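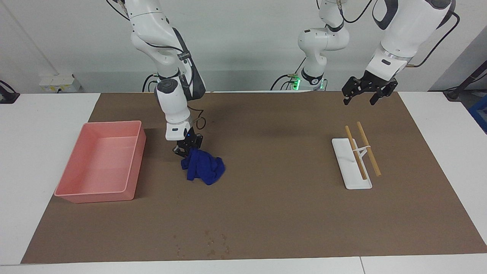 Laundry Corner and Folding Table
Gallery, updated 23/07/2019

This page collects the pieces we use for sorting and folding small laundry at the Collden workroom. The notes cover what is on the table, where it came from and how we look after it. The shelving on the back landing will get a page of its own in September.

The table
White top, pushed up to a plain off-white wall. It is a Nisen top on fixed legs, bought secondhand. The white finish shows lint, so it gets wiped at the end of each day with a damp cloth and a drop of dish soap.

The mat
Long, flat and brown, with a matte surface. It covers most of the table and leaves a strip of white at both sides and along the front. We tried a shorter one first and kept running out of room with bath towels. Cloth slides less on this one than on the bare top. Crumbs and threads are shaken off outdoors.

The pink bin
Rectangular, open at the top, with slightly flared sides and a thin rim. The color is close to salmon. It came from Lambrakis in a set with a gray one, which is now under the sink. The bin is kept at the left end of the mat. Small items only: washcloths, napkins, dust cloths. Anything bigger than a hand towel goes straight to the shelf.

The blue cloth
Dark royal blue, bunched up on the mat beside the bin. We wash the blues separately for the first few loads and dry them on low. They are sorted by color before anything is folded.

Folding
Hand towels are folded in half twice, then in thirds. Washcloths are folded in quarters. Dust cloths are not folded at all and go in the bin as they are.

Supplies
Detergent is Zornik unscented, bought in the 2000 ml bottle and poured into a 300 ml one for the counter. Stain soap is kept in a dish by the sink. Spare bins are on the bottom shelf, stacked by size.

Back to all galleries
Next gallery: Back landing shelves (September)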